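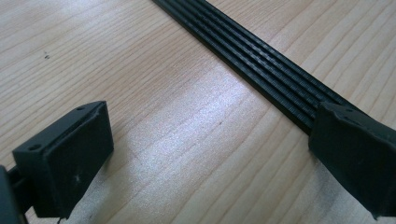

16 November 2021

Budget day! I got up before the alarm with the whole list in my head, which tells you how long I've been waiting for this. Eetu gave us until the end of the week to hand in a number for the belt cell, and by lunch Sofia and I had one: 3,280 for everything we still need to buy. I had been bracing for twice that.

Most of the morning went on fingers. I still like the plain black blocks with the flat pads. They're cheap, they bolt on with two screws, and I can swap a set in the time it takes the kettle to boil. Sofia wants the softer pads from Waridon, and she has a point about ribbed belts (the ribs are narrow, and a hard face only touches the tops of them). So we put in for both. Eight pairs of the plain ones and one set of the Waridon pads to try out. If the soft ones win I'll say so here and eat my words.

Then the arm itself. The Altden quote is the nicer one on paper, longer reach and a better warranty, but the lead time runs into May and I can't sit on my hands until May. The Unex one is smaller and would be here much sooner. Valentyna laid both quotes side by side on the kitchen counter and went through the shipping lines with a pencil, and she found that Altden had charged us twice for the base plate. I love working with that woman. Even with the plate taken off I'm leaning Unex. The arm comes out of next year's money anyway, so all I have to do now is say which one and why, in half a page.

The part I'm most excited about is the smallest. 80 belts! Hertta found a supplier clearing out old stock, mixed lengths, ribbed and plain, and the lot is 773 delivered. We've been making do with so few that I know each of them by its bends. A belt straight out of a box holds its curl and one that has been on a shelf flat for a year doesn't, and if the thing is ever going to pick belts for real it has to cope with both. I put the order at the top of the sheet so it can't get trimmed.

Things I forgot and had to add after lunch: spare screws, cable ties, a decent lamp. The tabletop throws glare right where we work and I'm tired of squinting at it. Kaisu says a matte mat would do the job for less than a lamp. I wrote down mat, then wrote lamp back in underneath with a question mark.

Still open: whether we pay for the Pai training days or teach ourselves again. I'd rather spend it on belts, but Sofia learned more in one of those sessions than I did in a month of poking at menus, so maybe she should go and come back and teach me.

Sheet goes to Eetu in the morning. Must ask Hertta if the supplier will hold the lot for us until he signs.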